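Comparing two grippers in simulation before you buy one

I put off buying a gripper for most of the spring. The two on my list, the Lillero and the Camacho, cost about the same, and every review I found used a different arm and a different pile of junk to pick up. So I ended up testing both in simulation first, and it's so much easier than I expected! You need a simulator that reads both vendors' models, a wrist camera view, and a free evening (okay, two).

Start with the scene. Pick one small object and keep it for the whole comparison. I like a salt shaker. It's got a metal cap, a narrower neck and a body, so a slightly bad grip shows up fast. Put it on a counter with some clutter nearby, like a plate and a cable, and save that layout so both grippers get the exact same start. I called mine Morkumari and never touched it again, which took some willpower.

Next, set your friction values. Leave them at the default for the first pass, even if you're itching to fiddle. Then set the closing force to the same number for both grippers. I used 24 newtons.

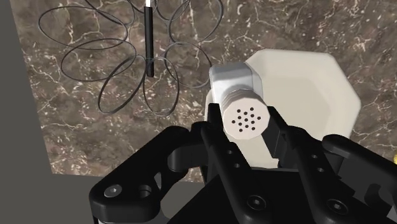
Posted by Melur Manurung
17 May 2021
Filed under: Grippers, Simulation

Now run a single grasp and pause it when the fingers close. Look through the wrist camera before you look at any numbers. You want one tip on each side of the object, like the two black tips on my shaker. A white object near a white plate is a rotten combo for the camera, by the way, and I'd keep it in your test for exactly that reason. If your detector can find the edge of the shaker there, it'll cope with most kitchens.

Check how much of the view the fingers eat up, too. Jointed fingers like these take a big chunk of the lower part, so if your controller steers by camera (mine does, I use Zitano) you may want to raise the camera mount a little and try again.

Once a single grasp looks right, let it loop. I did 12 starting angles for each gripper and let the thing run until I had 1,081 grasps logged. Save the angle, the finger opening and whether the object was still held after the lift. Skip the fancy plots for now, a plain spreadsheet sorted by angle is plenty.

Then change one thing, just one, and run it again. I'd go with friction first and closing force second. If your favorite gripper only wins at one friction setting, I'd want to know that before ordering it!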